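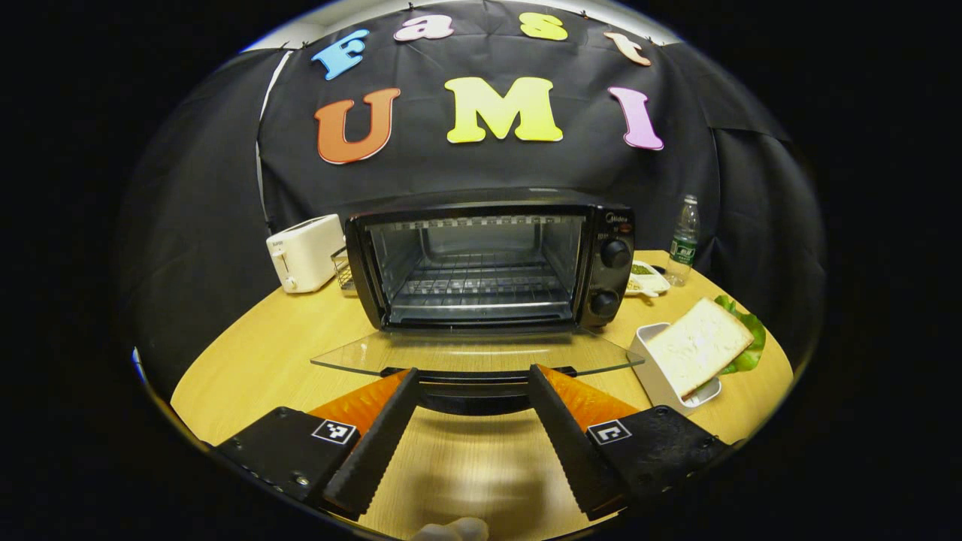 Page 7

Lecture notes: Faults in hand-held gripper recording
Handout revised 16 June 2025

7.1 Scope

The previous section covered the recording procedure for table-top kitchen tasks. This one covers a single fault in that procedure, how it was found, and what changed in the start-up checks. The task is the toaster oven task: bread from the container to the wire rack, door closed, upper knob turned. The fault class is width error, meaning a difference between the finger opening stored in the log and the opening the fingers really had at that time.

Students who will run the rig in September should read 7.5 before the first session. The remainder is examinable background.

7.2 How width is measured

The gripper has no encoder. Opening is computed from two fiducial markers, one on each finger mounting block, seen by the camera on the tool. The detector returns a pose for each marker, the software takes the distance between the two, and a linear map converts that distance to finger opening. The map has two constants, obtained by calibration: one recording with the fingers fully closed and one with them fully open.

Three consequences follow.

(a) The constants belong to one set of fingers on one set of blocks. Changing either invalidates them.

(b) If one marker is lost, the software assumes symmetric motion and computes the opening from the other marker alone. A frame treated this way is flagged S (single) in the log.

(c) If both are lost, the value is interpolated between the nearest good frames and flagged N.

The S and N flags do not stop a recording. A session can finish with a green status line and a large share of flagged frames. The operator sees a percentage only when the summary tool is run.

7.3 The fault

A batch of 844 demonstrations was recorded over several sessions and used to train a policy for the Tondau arm. In replay the arm reached the bread correctly in most trials. It then closed on the slice and kept closing. Bread was torn or compressed, and in one trial the fingers went through the slice and met. Two later trials were worse from a safety point of view: the arm carried nothing to the oven, lowered the closed fingers onto the open glass door, and pushed until the force limit tripped. The door was scratched and one hinge was bent. The oven was unplugged, as the procedure requires, and no person was inside the marked area.

The first explanation proposed was a bad grasp force setting. The setting was checked and found correct. The second was poor demonstrations. The operators' recordings were reviewed by eye and showed ordinary grasps with no torn bread.

The width logs were then plotted against the video. In 209 of the 844 demonstrations the logged opening during the grasp was lower than the opening seen in the video by more than the thickness of a slice. The log therefore said "nearly closed" while the fingers were holding bread. The policy had learned to command that value.

7.4 Cause

Two separate causes were present, and each concealed the other for a time.

Loose block. The screws on one mounting block had backed out. Under load the block rotated inward and carried its marker with it. The marker distance shrank while the finger tips, held apart by the bread, stayed where they were. Good detections on both markers were returned throughout, so no flag was raised. This accounts for most of the affected demonstrations.

Stale calibration. The fingers had been replaced with a new Brodden pair between two sessions. The calibration file was not regenerated. The new fingers have a different closed position, and the zero was offset by a constant amount. The remainder of the affected demonstrations come from this period.

The symmetric assumption in 7.2(b) made matters worse in frames where the sound block's marker was covered. The software then relied on the rotated marker only and doubled its error.

The door contact has the same origin with one further step. The policy used logged width as evidence that bread was held. Since "nearly closed" had been paired with a successful grasp in the training set, an empty closed gripper looked like a successful grasp, and the arm went on to the oven.

7.5 Revised start-up checks

To be done before the first recording of a session and again after any drop, knock or change of parts.

1. Hold each mounting block and try to twist it by hand. Any movement is a stop. Tighten to the value on the Wallner driver card and apply a paint line across the screw head and block.
2. Check that both markers are flat, clean and not lifting at the corners.
3. Close fully, open fully, close again. The two closed readings must agree within the limit on the bench sheet.
4. Close on the gauge block and hold with firm pressure. The reading must match the gauge. This is the only step that detects a loose block under load. Do not skip it.
5. Compare the finger serial number with the number in the calibration file.
6. Record one trial and run the summary tool. Reject the setup if S and N frames together exceed the limit.

The arm-side change is separate. The Skinance controller now checks motor current after each grasp and will not leave the pick position without contact. Force limit trips near the oven are latched and need a manual reset with the area clear.

7.6 Exercise

A session log of 600 frames contains no S or N flags. State what can be concluded about the width data, and which of steps 1 to 6 would be needed to conclude more.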